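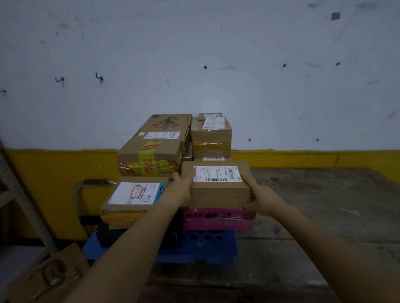
Visit to the Gedodgate student robotics project, 14 October 2018

Four of us from the evening automation class went to see the student project at the Gedodgate building, where a team of second-year students is trying to get a machine to unload mixed parcels. Hongjun Song, who teaches the course, met us at the side door and took us straight to the parcel corner.

The project is called Xue. The students have one term to get it from a bench setup to something that can clear a small pile without help. They are well short of that, and they said so at the start. Most of their time so far has gone into handling boxes by hand and writing down how it is done.

Yichen Yan explained the reasoning. A pile of identical boxes is an easy problem, and several teams in earlier years have solved it. Real parcels come in every size, stacked with small ones on large ones and taped by whoever packed them. Before the group writes any code for a new kind of grip, somebody has to do the same lift by hand many times over. A flat box gets taken by its two short ends. Tall boxes are tilted first. Anything soft is left until last, and for now the software skips it.

The log stood at 3265 lifts on the day we came. Of those, 2218 were with two hands. Jennylyn Barredo keeps the log and showed us how each lift is marked up on a laptop: where the hands go, which way the box moves, whether anything else in the stack shifts. A single lift takes her less than a minute to mark. She has also sorted out 58 that the team calls bad starts, where the person changed grip partway through. They argued for a week over whether to delete them and ended up keeping them in a separate folder.

Labels are the other half of the work. Weidong Yan is writing the part that finds a shipping label and reads the barcode. Clear tape over a label gives him trouble because of the glare. Handwriting on a label bothers the reader as well, and so do boxes that have been used before and carry more than one label. His current version handles a label on the top face and does nothing with the sides.

We each got a turn at lifting. It is harder than it sounds to do it slowly and the same way twice. I let one end drop on my second try and Jennylyn marked it as a bad start, so I suppose it is 59 now.

After that we went upstairs to see the arm, which was bolted to a table and moving one test box back and forth. The suction cup is a Hometti part. The team wants to replace it with a two-sided grip from Cestis, but the price is 330 dollars and the request has not been answered.

The next open afternoon is at the end of October. Ask for Hollis Benavides at the front desk, and bring closed shoes.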